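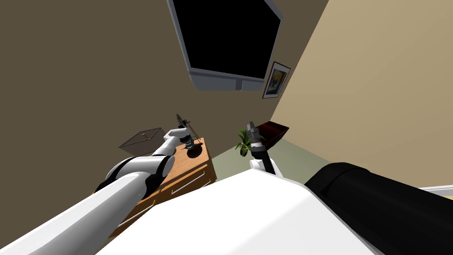 Planning with the clock running: inside Clusisum

Search this site Search

By the Vidholm engineering desk, April

The motion planner at Vidholm is called Clusisum, and its lead developer would prefer to talk about its failures. We spoke at the Plemgate office, where the simulation cluster had just finished its nightly batch of 2,472 two-arm episodes in furnished rooms.

"The success rate gets quoted, but I read the timeouts," the developer said. "Last night 362 episodes timed out, most of them with one arm waiting for the other to leave shared space."

Earlier versions planned both arms as a single system. Search time grew quickly near furniture, so the team now plans each arm separately and resolves conflicts on a shared timeline. A scheduler called Suominen assigns priority and can revoke it up to 3 times per episode. After that the episode is logged as a deadlock.

"Revoking priority is cheap. Replanning the arm that lost it costs you, and we still discard too much of the old tree."
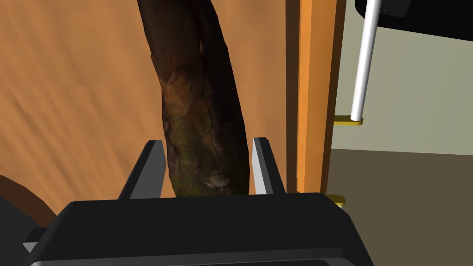
Grasping what has no flat sides

Irregular objects get their own test set. For a gnarled branch between two finger plates, the sampler draws 2,000 candidate poses and scores them against the collision mesh.

"Bark is hard on the scorer. The mesh has ridges, so the contact normals scatter. We smooth them before scoring and keep the raw mesh for collision checks."

The smoothing radius is still set by hand. A patch that derives it from finger width is in review, held up by a unit mismatch in the config loader.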